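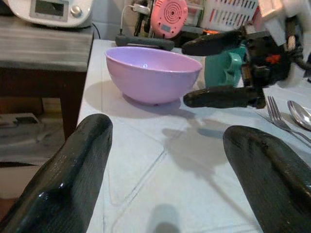

4.2 Collecting demonstrations for the grasping task

The student team split the kitchen task into 12 short skills and recorded each one separately. Picking up a bowl was the skill they spent the longest on. A lavender plastic bowl is wide and deep with a smooth rim, and a gripper can come at it along the rim or lower on the outer wall. We asked operators to pick one approach and keep it for a whole session.
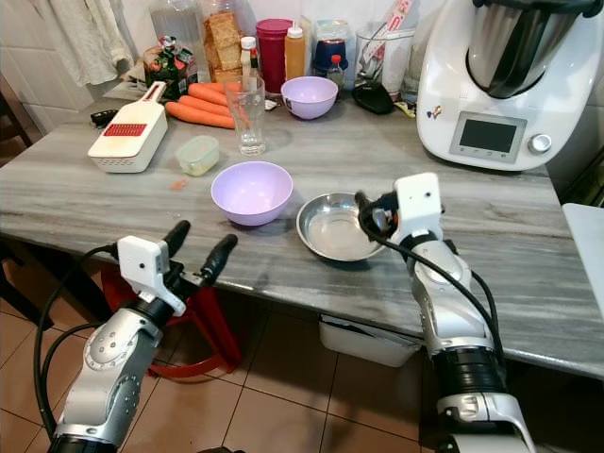
Relu Barbu

Figure 3. Counter layout for the Bremedden task set, with the right gripper closed on the rim of the steel bowl.

Operators trained in February, in pairs, and swapped after 4 runs. The counter was left crowded on purpose — an earlier set recorded on a bare table gave policies that failed near other objects.
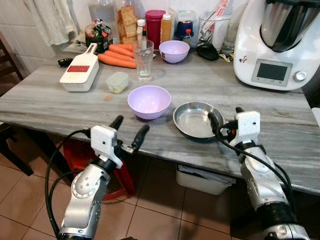 Nultovley Student Robotics Club

4.3 Object placement

The grater, the carrots and the drinking glass share the left half of the table, so the left arm has less free space than the right. Trí Mai wrote the reset sheet used between runs. Two students checked each layout against it — small items such as the yellow packet were not scored.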